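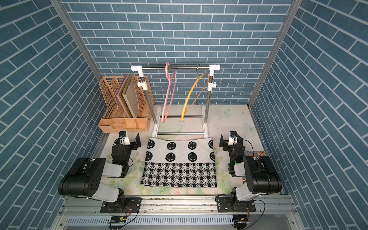
Siltell should not have to go on the road for a playoff game it earned the right to host. The Grelley Conference says a home field for the postseason needs 500 permanent seats, and Siltell's field doesn't have them, so the higher seed gets on a bus and the lower seed sleeps in its own beds. I have followed this league long enough to know how the rule came in, and I still think it is a bad one. Fans here have already got out the cold-weather gear for Sunday. Mine will be something knit, along the lines of the white one folded on the table with the smiley faces over a black-and-white check, and I will be wearing it in someone else's bleachers.

The case for the rule is simple enough. Playoff crowds are bigger than regular season crowds, and the conference doesn't want people turned away at the gate. It also wants the gate money, which it splits with the schools. Fine. But look at what happened the last time Lomby hosted under this rule. Lomby has the seats. It did not have the people. The visiting side was half empty, the home side was not much better, and the conference took in less than it would have from a packed hillside at Siltell.

Seats are easy to measure, so that is what gets measured. Locker rooms, lights, drainage and parking all matter more to the players and get one short paragraph in the handbook. Lomby's visitors dress in a wrestling room and walk across a parking lot in their cleats. No rule against that.

The regular season is supposed to count for something. Siltell lost 2 games all year, both on the road, and both by a field goal. It beat Lomby at home by running the ball at them until they got tired of it. The reward for that kind of season in every other league I watch is a home game. Take it away and the top seed is a line on a bracket.

I have heard the answer that Siltell could just build. Yüksel Field sits on a slope with a creek behind one end zone and a road behind the other. There is room for one more set of bleachers on the west side, and that would still leave it short. The school would have to move the whole field to meet a number that comes up once every few years.

Rent portable seating for the week. Let the host show a plan 30 days before the first round and have the conference sign off on it or not. Other leagues allow this and the games get played. If a school can't put a plan together, then move the game, and move it to a neutral field - not to the other team's.

The athletic directors meet again in June. The seating rule is not on the agenda yet, and Siltell should ask to have it added.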